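Street works sub-group, minutes, 07/10/2021. Quorum met.

### 1. Road surface

Asphalt noted as worn and slightly uneven. Patch repair priced by Vekberg at 13 square metres.

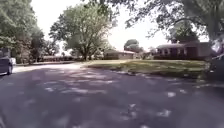

### 2. Parking

Vehicles stand along the left side, under the trees. Notices to go out before any closure.
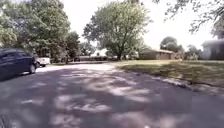
Closure limited to one day, 9 am to 4 pm. Cuesta to supply 16 cones and two signs.

### 3. Kerb and driveways

Low kerb on the right, lawn behind it. Access to the white concrete driveway to be kept open.

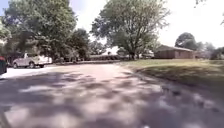
Gully cleaning deferred to November.

### 4. Trees

Limbs of the large tree on the right-hand lawn reach out over the street. Clearance to be measured. 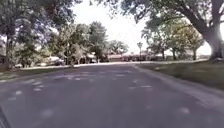 Action: Drisanar to quote for crown lifting. Item 2 closed.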